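Dental on a retiree plan: keep it, drop it, or buy my own?

porchlight_deb
Posts: 32
Monday, 7:14 AM

Morning all. I finally got the renewal packet from my old employer's retiree plan and the dental part is going up again, so I'm trying to figure out whether to keep it or go find something on my own. 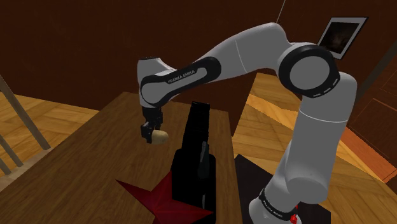

The plan is through Vonden and I've had it for 7 years, since the day I retired. Cleanings are covered, fillings are mostly covered, and crowns are "50% after deductible," which sounds fine until you look at the yearly maximum. My dentist says I have two old crowns that are living on borrowed time (her words, and she said it very cheerfully!). If I drop the retiree dental I can never get back in. It says so in bold on page 11. That's the part keeping me up at night.

Anybody here drop theirs? Did you regret it?

mudroom_mike
I dropped mine two years ago and haven't looked back. I pay cash for two cleanings and one set of x-rays a year and I come out ahead. Ask your dentist's front desk for the cash price. Mine knocked a chunk off the bill just for paying the same day. No claim forms, no waiting for a letter telling me they paid less than they said they would.

quilts_and_coffee
Mike, that's great if your teeth are in good shape. Deb just said she has two crowns about to go! I would not walk away from a plan with no waiting period right before needing major work. When I bought my own policy the waiting period for crowns was a full year, and guess what broke in month seven. I was so mad I called my sister and read her the policy out loud.

mudroom_mike
Sure, but 50% up to a maximum isn't much help either. Add up the premiums and the deductible and then look at what they'd really pay toward two crowns. I'm only saying do the math before assuming insurance wins.

porchlight_deb
I did try the math last night, Mike, and I got two different answers depending on whether both crowns go in the same year, lol. If I could do one in December and one in January it looks a lot better for keeping the plan.

tallgrass_ron
Splitting it over two plan years is exactly what my wife did. Two things to check though. First, make sure your plan year is the calendar year, mine runs July to June and I almost messed that up. Second, have the dentist send in a pre-treatment estimate. It isn't a promise, but you'll see in writing what they expect to pay. Some plans also go by the day the crown is seated and some by the day they prep the tooth, so ask which.

porchlight_deb
Oh, I never would have thought to ask that. Writing it on the back of the envelope right now.

quilts_and_coffee
Also ask if they'll replace a crown that's less than so many years old. My plan had a rule about that and it was buried way in the back.

bluejay_77
Has anyone used one of those dental discount cards? I keep getting flyers from an outfit called Prenuncombe and can't tell if it's insurance or a coupon book.

mudroom_mike
Coupon book, basically. Those cards aren't insurance, you just get a lower rate at the offices that take them. Call your own dentist before you sign up. Mine had never heard of half of them.

tallgrass_ron
We had a card for a while and it was okay. Saved us some on a root canal. I wouldn't give up a guaranteed retiree plan for one.

porchlight_deb
Update for anyone following. I called the plan and the lady was very patient with me. Calendar year, and they go by the seat date. Old crowns have to be past a certain age and mine both are, by a mile. So I'm leaning toward keeping it one more year, getting both done, and then having this same argument with you all next fall. Mike, I know, I know.

mudroom_mike
Ha, fair enough. Still get the cash price though.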